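Subject: Re: [stidgate-households] Drying indoors over the winter

Fahad Zaidi wrote:

> We moved into one of the Plimside flats in the spring and this will be our first winter there. There is no yard and the balcony rules say no lines. Last week I dried two loads on a rack in the hall and by the morning the window was running with water. The woman downstairs told me to keep the heat up and the windows shut. My brother told me the opposite. Which is it? Also, does anyone know if the machines at Neltbridge are still coin only?
>
> Fahad

Fahad,

Your brother is closer to right, though you need some of each. The water in a load of wash has to go somewhere. If the windows are shut it ends up on the coldest thing in the room, and in the Plimside flats that is the window glass and then the outside corner behind the closet. I lived in one for six years before we moved up the road and I painted that corner three times.

What worked for us was one room with the door closed, the window open a finger's width, and a fan on low pointed past the rack and not straight at it. The hall is the worst spot in those flats. It has no window of its own, so the damp travels into every other room. Use the small bedroom if you can spare it. Keep the heat on low in there. A cold room with an open window will dry clothes too, but jeans took us two days.

Spin everything twice. It costs very little and it takes out more water than anything you can do afterward. The machines that came with the flats will run a spin on its own if you turn the dial past the last rinse and pull it out.

Flat things are where most people go wrong. A sheet folded over a rack in four layers will still be damp in the middle on Wednesday if you hang it Monday. I put ours over the top of the door, and when the door is taken I use the table in the back room, which has a cloth on it all year anyway. Sweaters go on the table too, on a towel, turned once. 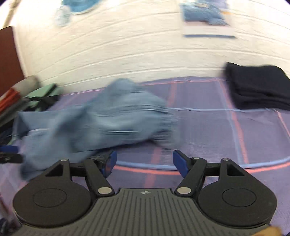
*The table in the back room, cloth on*

I bought a dehumidifier the second winter, an Avram, secondhand. It pulled a surprising amount of water and made the small bedroom usable for sleeping again. On the other hand it was loud, and the tank had to be emptied before bed or it would shut off at 3 a.m. and beep. If you buy one, get the kind that takes a hose and run the hose to the tub. I paid $66 for mine. New ones at the hardware store were $116 when I last looked, and I would not pay that for a small one.

On the mold question, which you didn't ask but will get to: wipe the glass and the sill every morning with an old towel, and put that towel straight in the wash. Pull the furniture a few inches off the outside wall. If there is already a black patch, clean it and let it dry fully before you paint. I skipped the drying part twice – hence painting it three times.

Bedding I would take to Neltbridge and be done with it. Comforters especially. You can get one dry on the outside in a flat and find out a week later that the filling is sour. Their big dryers do a double comforter in two cycles. Take it out between cycles, shake it hard, and turn it over. When you get home, leave it spread on the bed with the covers pulled back until evening before you make it up. It will feel dry when it comes out of the drum, but there is often some damp left in the seams.
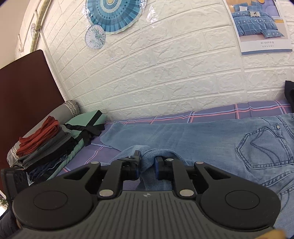
*Back bedroom, the bed*

They are still coin only, or were in October. The change machine is broken more often than it works, so bring your own quarters. Allow 14 for one big wash and a dry, more if it's towels. It is quiet before nine and after the supper hour. Sunday afternoon is hopeless.

One more thing about the rules. The line ban covers the balcony rail and anything strung wall to wall. When I lived there the office said a folding rack that sits below the rail was fine, and I used one on dry days until December or so. I'd ask them again before you buy anything, as the management has changed since. Get the answer by email if you can.

If you want the old rack, it's in my shed. It's missing one foot but it stands up against a wall. It is rated for 100 feet of line or thereabouts according to the tag, which I never believed. I'm home most evenings after six.

Marian
Stidgate, upper end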